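Tellcombe Rovers match streaming: progress report to the Adotden Community Sport Fund
Wed 17 August

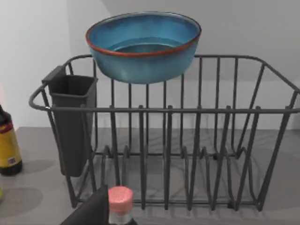 Where we're up to

We've now streamed 20 matches since the first one in March, and we're loving it! The under-16 girls' semi against Teltard pulled in 153 live viewers, our best yet, and the replay is still ticking along (lots of grandparents, judging by the comments).

Your grant paid for the second camera and the new scoreboard graphics. Six players' parents have learnt to commentate, and 2 of them now do away games as well.

Still to do

Sound at the Başaran Park end is patchy when the wind gets up. We've ordered better mic covers and will try them in the finals. Highlights are going up a day late, so we're training another editor.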